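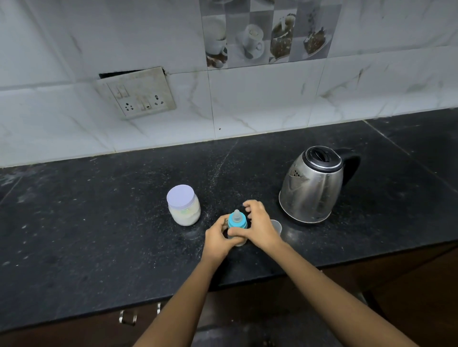 Veronika Tanner has argued that making up a bottle of powdered formula is the least romantic job in the house and the one with the most folklore attached to it, and that half of what gets passed on as technique is habit.

4 min read

Bottle preparation (powdered formula)

Bottle preparation is the household routine of mixing infant formula powder with water in a feeding bottle. It is usually done on a kitchen counter, with a kettle or other source of heated water, a container of powder, a scoop and the bottle itself. Manufacturers' instructions differ, and the label on the product in use takes priority over any general account, including this one.

Equipment

A feeding bottle normally consists of a body with volume markings, a nipple, a screw collar that holds the nipple in place, and a cap. Bodies are sold in plastic, glass and silicone. Claims that one bottle shape prevents gas or fussiness are common in advertising. The evidence behind them is thinner than the packaging suggests, and parents who swear by opposite designs seem equally satisfied.

The scoop matters more. It belongs to the powder it was packed with and should not be carried over to another brand, as scoop sizes are not standardized. A separate measuring cup is sometimes kept nearby, but it does not replace the markings on the bottle unless someone has checked that the two agree. 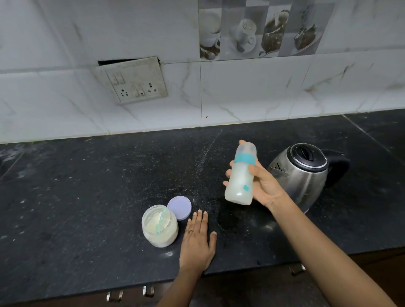
Page last changed: October 21, 2020

Order of mixing

Most labels call for water first and powder second. If the powder goes in first and the water is then poured up to the line, the powder takes up part of the volume and the feed comes out too strong. Scoops are leveled, not heaped or packed down. Adding an extra scoop "to help the baby sleep" is old advice and bad advice; it changes the concentration of the feed and has no good case behind it.

Powdered formula is not sterile. Very hot water is used in some guidance to reduce germs in the powder, after which the bottle has to be cooled before feeding. Other labels call for cooler water. Boiling water and letting it go cold before mixing treats the water only – it does nothing for the powder, a point that many home guides blur.

Shaking and swirling

Shaking breaks up clumps and also raises foam. Swirling makes less foam and may leave lumps. The Borley household manual recommends swirling for 20 seconds, while the Drurier guide prefers a hard shake followed by 15 seconds of rest. Neither explains where its number comes from. Radka Kneževič, reviewing both, suggested looking at the bottle instead.
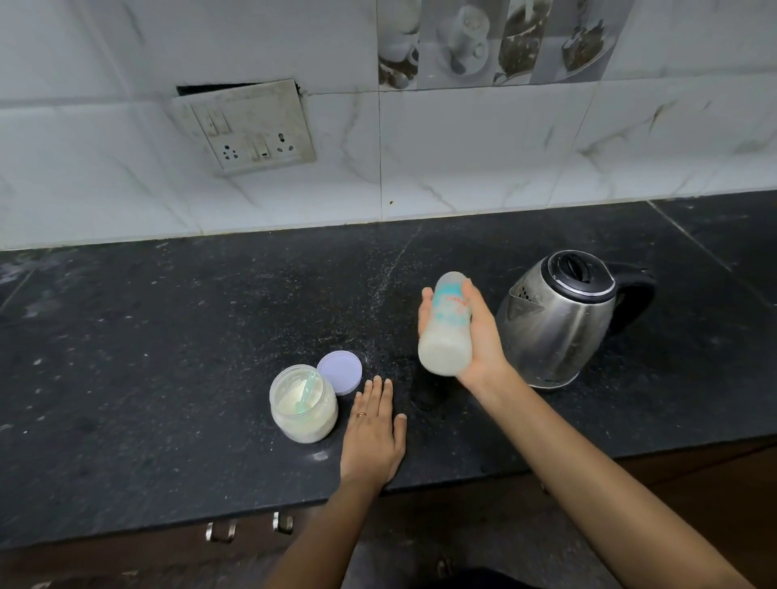 Formula bottle held over the counter, with the scoop left in the open powder container.

Storage and spills

Prepared formula that has not been fed from is commonly given a limit of 24 hours in the refrigerator. Once a feed has begun, what remains is thrown out after the meal and is not reheated later. Powder is kept dry, with the lid closed between uses.

Moving powder into a clear jar is popular and looks tidy, but the original package carries the mixing instructions, the lot number and the use-by date, all of which are easily lost. Lazarević defends the practice where the label is cut out and kept with the jar. Whether many people do this is doubtful.

Fine powder scatters readily on a countertop and shows up most on dark stone. It can be wiped away with a clean cloth. Powder that has touched the counter does not go back in the container.

Disputed claims

An earlier version of this article stated that water from an electric kettle "removes minerals." It does not, as anyone who has descaled one could report; boiling drives off some water and leaves most dissolved minerals behind. The claim was traced to a Hoda leaflet and taken out at the request of Milovan Stan.

See also: Bottle brush; Electric kettle; Measuring scoop

Contact the editors | Copyright notice | Entry 2223 | Back to top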